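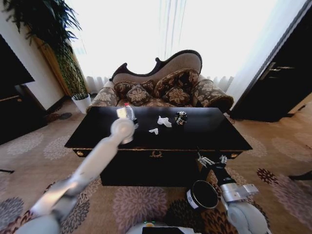 3 min read

I went to the open day at Joruvard in August. They make software for household robots, and a few times a year they let people in to watch one work in a furnished living room. I signed up for the 3 p.m. group. There were 12 of us, and we were asked to keep back and keep our bags off the carpet.

The job was clearing a coffee table. It sounds dull and I suppose it is, but it's the chore I would most like to hand over. There was a plastic bottle with a red cap, some crumpled tissue and scrap paper, and a very shiny black tabletop under it all. The robot has two arms. I had expected one arm to do everything while the other stayed parked, but both of them were out over the table.

Florante Magbanua ran our session. He talked for five minutes first, mostly about what the robot is bad at. Shiny furniture is on the list. A polished top shows the window and the sofa back to the cameras, and the software has to work out which things are really there. Soft things are on the list too. A bottle has a shape you can plan for. A tissue has a different shape every time somebody drops one.

I asked how hard it squeezes. Florante said the two fingers close until they feel some resistance and then stop, and the limit is set low for the kind of litter they were using. He let us look at the view from the camera down by the hand, and I liked that better than watching from across the room. You get the fingers right in front of you and the rest of the house goes by in a smear. 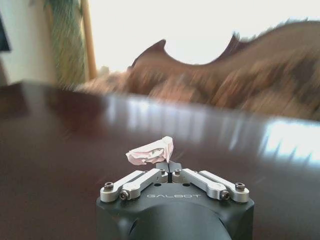
Amirhossein Zarei wondered whether it would know the difference between a used tissue and a note somebody meant to keep. The answer was no, not yet. It sorts by what a thing looks like, and a crumpled note looks like trash. I have thrown out a receipt or two the same way, so I can't be too hard on it.

The other thing I wanted to know was how it deals with a room it hasn't seen before. They have practiced in 50 rooms so far, some of them in a building on the Grerkmont side of town. The carpet and the heavy carved furniture in this one were picked to be difficult. My aunt has a sofa very much like that one and I would not trust a robot near it today. Maybe in a few years.

It is slow. If you go, expect to stand and watch a hand think about a piece of paper. I didn't mind, but the kids in our group were done after a while and went off for the juice.
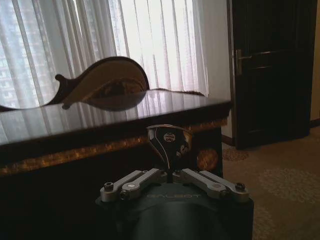
Natel commented: I did the morning group and came away thinking the slow part is fine. If it's working while I'm at the office, I don't care how long a table takes. I'd care a lot about scratches, and I didn't get a clear answer on that.

I didn't ask about scratches, and I should have. There is another open day planned, and I've put my name down for it.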